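Redactor/a de guion y documentación para programa semanal de humor

Platik, productora audiovisual. Jornada completa. Incorporación en septiembre.
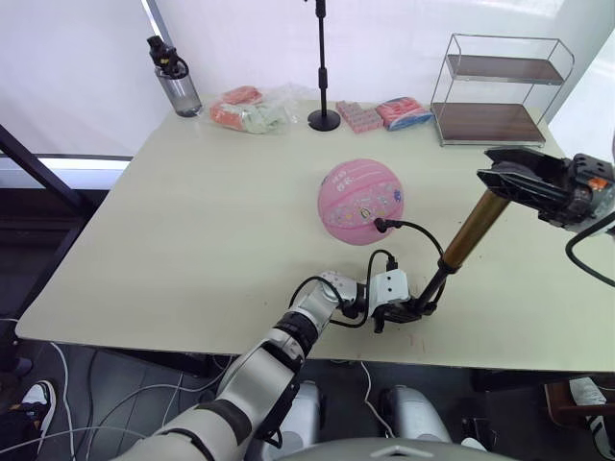
Platik busca una persona para el equipo de guion de «Sobremesa a deshora», programa semanal de humor y actualidad que se estrenará en otoño en la plataforma Benmoussa. La primera temporada consta de 12 entregas de 30 minutos, grabadas con público. El puesto combina la escritura de piezas breves con la documentación de los temas que se tratan en cada entrega, y depende directamente de la coordinación de guion.

El equipo lo forman cinco guionistas, una persona de coordinación y otra de archivo. Se trabaja en castellano. La redacción está en la segunda planta de nuestras oficinas de la calle Clorham, y las grabaciones se hacen en la sala Musbridge, a diez minutos a pie.

Funciones

Proponer temas y enfoques en la reunión de contenidos que abre cada semana de trabajo.
Escribir monólogos de apertura, entradillas, falsos anuncios y sketches de uno a cuatro minutos.
Comprobar nombres, fechas, cifras y declaraciones que aparezcan en el guion, con la fuente anotada en el documento compartido.
Localizar cortes de prensa, radio y televisión y pasarlos a archivo con el minutaje exacto para la gestión de derechos.
Asistir a los ensayos y a la grabación, y rehacer textos sobre la marcha cuando lo pida dirección.
Adaptar fragmentos para las cuentas del programa en redes (dos o tres por entrega).

Requisitos

Experiencia mínima de dos años en guion de televisión, radio, pódcast o directo. Se tendrá en cuenta la escritura para escena si se puede acreditar con textos o grabaciones.
Castellano nivel nativo o equivalente, con ortografía impecable.
Seguimiento habitual de la actualidad política, cultural y televisiva.
Disponibilidad para trabajar hasta las 23:00 los días de grabación.
Permiso de trabajo en vigor en España.

No se exige titulación. No hace falta carné de conducir ni equipo propio.

Se valorará

Conocimiento de otra lengua, en especial francés, catalán o inglés.
Experiencia previa en programas con público.
Manejo de algún programa de escritura de guion con control de versiones.
Haber trabajado en documentación o verificación periodística.

Condiciones

Contrato temporal vinculado a la producción de la temporada, con un mes de prueba. Si Benmoussa renueva el programa, el equipo de guion tendrá prioridad para la siguiente temporada. La retribución se fija según el convenio aplicable y la experiencia; la horquilla se comunica a todas las personas que pasen a la segunda fase, antes de la entrevista.

El horario general es de 10:00 a 18:00, con una hora para comer. Los días de grabación se entra a las 14:00. Se puede teletrabajar dos días por semana, que se acuerdan con coordinación al principio de cada mes. Las horas que se alarguen en sala se compensan con descanso dentro del mismo mes.

Los textos aparecerán firmados en los créditos de cada entrega en la que se haya participado. La cesión de derechos se limita a la emisión del programa y a su promoción, y se detalla en un anexo al contrato que puede pedirse antes de firmar.

Cómo presentarse

Hay que enviar, en un solo PDF:

1. Currículum de dos páginas como máximo.
2. Un monólogo de apertura de 476 palabras como máximo sobre una noticia de la última semana, con las fuentes al final (las fuentes no cuentan para la extensión).
3. Un sketch de hasta tres páginas para dos intérpretes y un solo decorado.
4. Un párrafo sobre un programa de humor, de cualquier país y época, en el que se explique qué sección se cambiaría y por qué.

No hace falta carta de presentación. Las pruebas deben ser inéditas y escritas por quien se presenta. Platik no utilizará ninguno de los textos recibidos, y los de las candidaturas no seleccionadas se borrarán al cerrar el proceso.

Las candidaturas se suben al formulario de la sección Trabaja con nosotros de nuestra web, con la referencia 568. No se admiten por correo ni por mensajes en redes. El plazo termina el último día de junio a las 14:00, hora peninsular.

Proceso

Primera fase: lectura de las pruebas, sin nombre ni currículum a la vista. Por eso pedimos que los datos personales aparezcan solo en las dos primeras páginas del PDF.
Segunda fase: entrevista por videollamada, de media hora, con coordinación de guion.
Tercera fase: una jornada de escritura en la redacción con el resto del equipo. Esta jornada se paga, y los desplazamientos desde fuera de la ciudad corren por cuenta de la productora.

Respondemos a todas las candidaturas, también a las que no pasan de la primera fase. La decisión final se comunicará en julio.

Si necesitas alguna adaptación para hacer las pruebas o la entrevista, indícalo en el campo de observaciones del formulario.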